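Re-wrapping blocks for storage trays: foil or tape?

Drisska household forum > Storage and small repairs

tinplate_moth
July 2021
Hello all. I am not a native speaker, so please excuse my mistakes.
I have a quantity of small heavy blocks which I want to store each in its own shallow black tray. The blocks are dark and they leave marks on everything they touch, so I wrap them. My question is about the wrapping. When I use kitchen foil, the block goes into the tray easily but the foil tears at the corners after a few times. When I use the silver tape, it is strong, but the block becomes too thick and I must press it. Getting it out again is even worse. What do you use?

oldgatepost
Tape, always. Foil is for potatoes.
If it is too thick you are overlapping too much. One layer, edges meeting on the underside, then rub it flat with the back of a spoon.

tinplate_moth
Thank you. I tried with the spoon but the long sides still have many wrinkles. Maybe my tape is not good quality. It was the cheapest one in the shop at Burkimthorpe.

Quintero_shed
What size is the gap between block and tray when there is nothing wrapped on it? If you have 2 mm all together you can use almost anything. If you have less, you need thin foil and patience.

I disagree with oldgatepost about the tape, by the way. The glue creeps out at the edges in warm weather and then the block sticks to the tray. I had a whole shelf of them like this one September and I was scraping until the evening.

oldgatepost
Then you bought bad tape. Mine have been in the loft for years and they come out clean.

tinplate_moth
I have measured now. It is a little less than 2 mm on the long side and perhaps half of this on the short side. So the short side is my problem, I did not think of it before. All my folding was at the short ends! I made them like a birthday present, with the triangles, and this gives many layers exactly where there is no space.

I have also found that it helps to work on a plain white table. Before, I did it on the kitchen table with the patterned cloth and I could not see the small dark crumbs which fall from the block. On white I see them at once and I can wipe before I put the block in its tray.

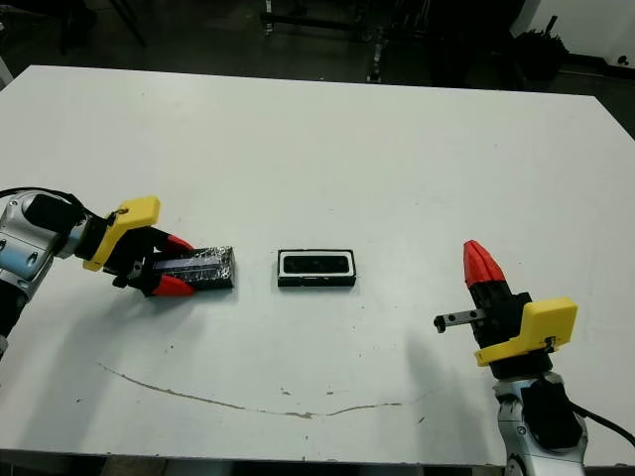 The other thing I have learned is to keep the long side of the tray in the same direction as the long side of the block before I begin. It sounds very simple, but if you must turn the block in the last moment, you catch the corner on the rim and there is your hole in the foil. I have spoiled a good number in this way.

Quintero_shed
Yes, the short ends are where everybody goes wrong. Fold the end flaps flat against the bottom face, where you have spare depth. No triangles on the ends.

Also try lowering one end first and letting the other end follow. Do not push it down flat with your thumb in the middle.

kettle_and_string
May I ask a stupid question, why wrap them at all? I would line the tray with a strip of paper and put the block in bare. The tray gets dirty but a tray can be washed.

tinplate_moth
It is not stupid. I did this at first. But I take the blocks out often and then my hands are dirty, and the door handles, and the light switch. My family has complained.

kettle_and_string
Fair enough. Cotton gloves? A pack of 200 thin ones costs very little, I bought mine from Kadirano.

oldgatepost
200 pairs of gloves to avoid one roll of tape. Well.

kettle_and_string
I use them for the silver and the shoes as well, thank you.

Quintero_shed
If you stay with foil, take the thicker kind sold for roasting. It crinkles more but it does not split so fast. And leave a small paper tab under the block to lift it by, because digging at the rim with a fingernail is what tears the wrapping in most cases.

tinplate_moth
The paper tab is a very good idea, I will do this. I made one now with the ends folded under, as you said, in the thick foil. It goes in without pressing. I will do the others in the same way and leave one with tape for oldgatepost, so that we can compare them after the summer.

oldgatepost
Put it at the bottom of the pile. It will be fine.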